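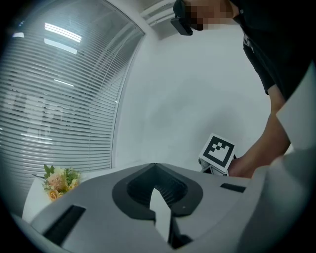

From: Evelien Kuipers
To: katach-strata
Re: Bike cage levy

On the bike cage, Jinfeng Lei wrote:
> Can someone explain why the levy is now $1,185? In February
> we were told it would come out of the sinking fund. Also there
> are 40 bikes in there and I have met maybe 4 riders.

Jinfeng, the sinking fund has sunk. It went on the lift, which you may recall from the fortnight we all took up stair climbing.

The $1,185 is the Erham quote for a new gate and lock, for the whole building, so you can put the calculator down. Rozália got a cheaper one from a bloke who wouldn't name his company.

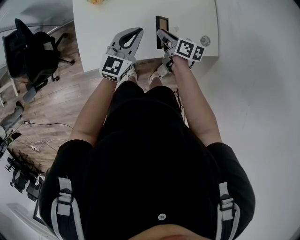
As for the bikes, Shaohua is tying a yellow tag on every one. If it's yours, take the tag off. Anything still tagged at the end of the month goes to the Ledska Street op shop, including the tandem, whose owners have apparently split up and moved to different suburbs.

Please don't take off other people's tags to be neighbourly. We tried that last time and saved a frame with no wheels.

Evelien
Unit 4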